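2022-02-10

Knee deep in the ancestors again. Inês Abreu wrote back from the parish archive, very politely, to say that page 444 of the register does exist and that my great-great-grandfather isn't on it. He isn't on 443 either. She suggests I try the Carrilho spelling with one r, which gives me 17 new men to suspect, most of them named José.

Mother maintains we come from ship captains. So far I've got a cooper, two bakers and a man fined for a goat. I read her the goat part over the phone and she said it must be the other branch.

Paid the $49 for another year of the records site. The tree now has 1368 people in it and I'd recognize maybe nine of them at a bus stop.

Laundry day too, dark things and the mesh bag.

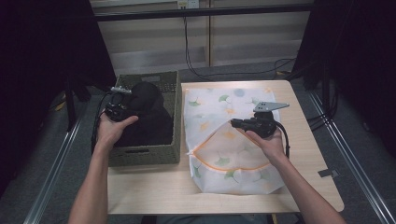
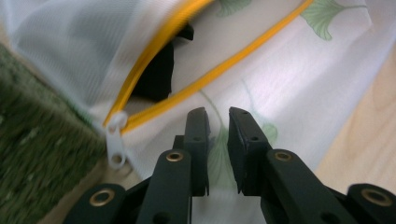
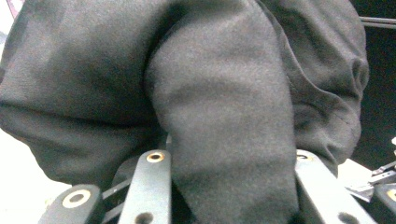
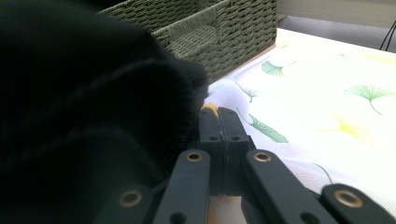 Still to chase

Steslow marriage, if there was one. Aunt's version and the certificate differ by a husband.

Write back to Inês with the one-r request and thank her properly this time.

Ask Mother which branch she thinks "the other branch" is. Wait until after lunch, she's kinder then.

Find out what happened to the goat.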